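The refill that rarely gets refilled

Nirnholm wants you to feel good about its soap. The company's starter kit costs 20 dollars, and the sales pitch is simple: buy one bottle, keep it for years, top it up from a pouch. Rato and Ullosura make much the same promise, in nearly the same shade of green.

I have my doubts. A pouch is still plastic, often several kinds pressed into one film, and my town's recycling center won't take it. The brands say it uses less material than a bottle. Fine — but less than a bottle is only a saving if you stop buying bottles.

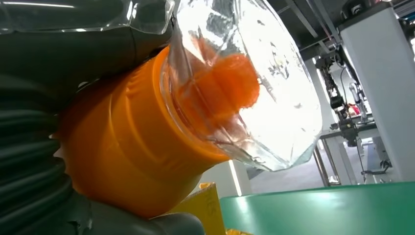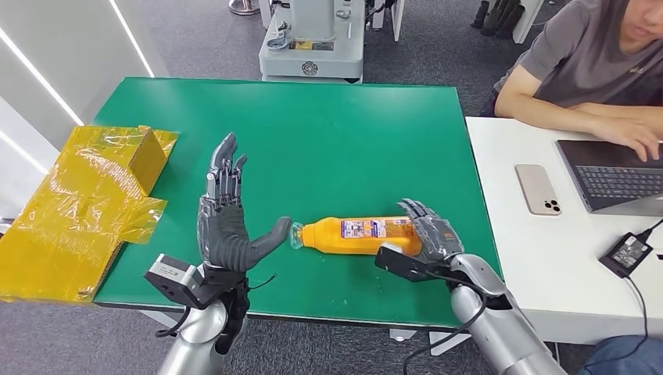
One reader of this magazine wrote in to say that she had given up after two pouches, because the bottle was on sale for less than the refill and she wasn't going to pay extra to feel virtuous.

I can't blame her. When Vukčević, a small chain near me, put in a refill counter, it signed up 2,741 shoppers by December. Only 943 ever came back for a second fill. The chain calls that a success and plans a bigger counter. I'd call it a lot of people who own one more bottle than they used to — and I'd like to see the price of the refill drop before anyone builds anything.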